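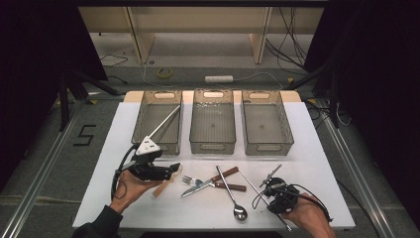 Reviews > Grippers & Hand Tools

Clasel hand-held gripper pair: great little tool, one fault that bugs me a lot

Posted 7/10/19

I've had a pair of the Clasel hand-held grippers since May, and I wanted to wait until the honeymoon was over before writing anything. Well, it's over! I still like them. But I've had the same failure enough times now that anyone thinking of buying a set should hear about it first.

My use is pretty tame. I record sorting demos, mostly cutlery going into bins, and the recordings get used to teach an arm to do the same job. Forks, knives, spoons, a few odd plastic things, one gripper in each hand, over and over. If you've never done a morning of this, it is weirdly tiring and also kind of soothing (I put the radio on).

First, the good stuff. The grip is comfortable, and I have small hands, so that's saying something. The fingers open nice and wide and the pads grab thin metal handles much better than the old Durnent pair I was using before. With the Durnents I used to chase a butter knife across the table like I was playing air hockey. With these I can usually get it on the first squeeze, even when it's lying flat.

Okay, the fault. After a long session the left unit starts reporting that it's closed when it isn't. You let go, the fingers spring open, and the recorded width just sits there at zero. It doesn't beep, the light stays green, and you keep right on working. I lost 11 takes that way on my first bad day and only found out when I played them back that evening. I said some words. 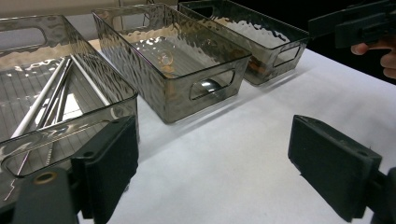

Bin sorting with the gripper open, clear and silver pieces in the bins.

It matters more than it sounds like it should. If the file says the gripper never opened, then as far as the arm is concerned, the way to drop a spoon in a bin is to hold on to it forever. We did run one batch of those bad takes through before I caught it, and the arm carried a spoon over to the bin, pushed down, and kept pushing. It shoved the bin right off the back of the table. No harm done except to my nerves, but my hand had been on the edge of that same table a minute earlier, and I've kept the stop button a lot closer ever since.

So I wrote to support at Siltthorpe, who sell these over here. They were friendly and fairly quick -- 2 emails and I had a replacement cable in the mail. The cable helped for a while. Then the same thing came back, and what finally sorted me out was opening up the housing and finding that the little plug for the finger sensor had worked its way loose. There's no clip on it. It's just pushed in, on a tool that you squeeze and shake all day long! A dab of hot glue and it has behaved since, although I can't say I love gluing a brand-new gripper.

A couple of other gripes while I'm here. The cable comes off the body at an angle that drags on your wrist if you reach across yourself, and I've ended up taping mine to my sleeve. The screws on the finger mounts want checking every few days. And the manual is a folded sheet with a drawing on it that I'm fairly sure is of some other model.

My routine now is to open and close both units all the way before each batch, look at the numbers on the screen, and do it again every 10 takes. It's boring, and it has saved me twice already. I'd do the same with any brand.
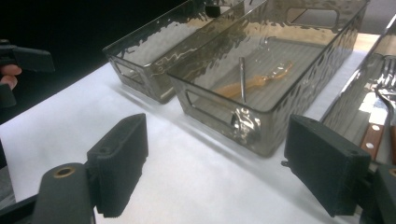
Does the loose plug show up in the self-test when you power on?
It passes the self-test every time, even with the plug halfway out, so you have to watch the width reading yourself while you squeeze.

I did look at the Szczepańska grippers before I bought these. They have a proper locking plug and a warning tone when the signal freezes, which I would pay extra for today. They're heavier, though, and the trigger was stiff enough that my thumb was complaining by lunchtime -- so for long days I'd probably still pick the Clasel and keep the glue gun handy.

Would I buy them again? Yeah, I think so, if they put a clip on that plug. As they come out of the box, I'm giving them 3 stars. It was going to be 4 until I remembered the evening with the playback.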